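How to Clean Cast-Iron Stove Grates

Grates clean up so well with a little patience! Let them cool, lift them off and soak them in hot, soapy water for 12 minutes.
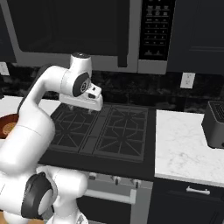
Scrub with a nylon brush, then rinse and towel off right away — cast iron rusts fast. Stubborn spots love a baking soda paste (2 spoons soda, one water). 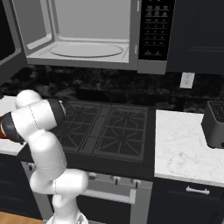
Image: Storna Kitchen Notes

Dry them fully before you cook again. I do mine every December and it's so satisfying!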